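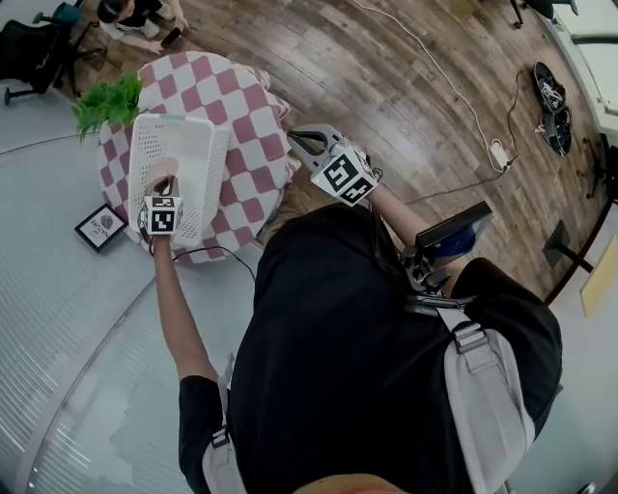
Hastwood, Thursday, September 11, 2025

About Busness

Busness is a home furnishings and linen hire company based in Hastwood. We supply cushions, bedding, towels, curtains and kitchen linen to holiday lets, small hotels, student houses and people who are between homes. We also wash, mend and store what we hire out.

The company started in a rented unit behind the old feed merchant's, with one van and two washing machines. At that time we only did tablecloths for weddings and village events. Customers kept asking for chair pads and cushions to go with them, so we bought some. Within a year the cushions were bringing in more than the tablecloths. The name is a spelling mistake on the first invoice book, which had already been printed, and we kept it.

We moved to our present building in the year 2000. It has 814 square metres of floor over two levels. Washing and drying are on the ground floor, along with the loading bay. Mending, pressing and the stock room are upstairs, and there is a goods lift between them. The office is at the front, next to the customer entrance.

What we do

Most of our customers are on a regular contract. We deliver clean stock on an agreed day and take the used stock away on the same visit. Contracts can be weekly, fortnightly or monthly, and you can pause one for the closed season without paying to restart it. There is a minimum hire period of three months.

Short hire is for single events and for people moving house. You can collect from us or have it delivered. Cushions and throws go out in matched sets, and we ask for them back in the same sets. If something is stained we will try to clean it before we charge for it. Candle wax and red wine usually come out. Hair dye and bleach marks do not.

We hold 3642 separate items in the catalogue. Every one has a stock number sewn into the seam. Please do not cut these labels out, even when they show.

Our ranges

Rivas is our plain range. It comes in white, oatmeal, slate and dark green, and it is the one most hotels choose. All Rivas covers can be washed at 60 degrees.

Prallau is our patterned range, with checks, stripes and a small leaf print. It is popular with cafes and with holiday cottages. Prallau covers are washed at 40 degrees and dried flat, so allow an extra day when you reorder.

We bring in new colours each January and retire a few at the same time. Retired stock is sold from the front office at a reduced price. It is all used, and the price ticket says what is wrong with it.

Mending

We repair our own stock and will also take in yours. Zips, piping, buttons and hems are the usual work. We can re-cover seat pads if you bring us one of the old ones to measure from. We do not take leather, and we do not do full upholstery, though we can give you the number of a workshop that does.

Filling that has gone flat can be topped up or replaced. Feather and fibre are both kept in stock. Foam is cut to order and takes 7 working days.

Working here

Most of our staff live within a short drive of Hastwood. We train people in the laundry first and they can move to pressing, mending or deliveries later on. Early shifts start at six. Vacancies are posted on the jobs page and in the office window.

Visiting and deliveries

The customer entrance is on the road side, with parking for four cars. Vans should use the yard gate and ring the bell. The office is open on weekdays from half past eight until five, and is closed for lunch between one and half past. Returns can be left in the covered bay outside these hours if the bags are tied and labelled with your account number.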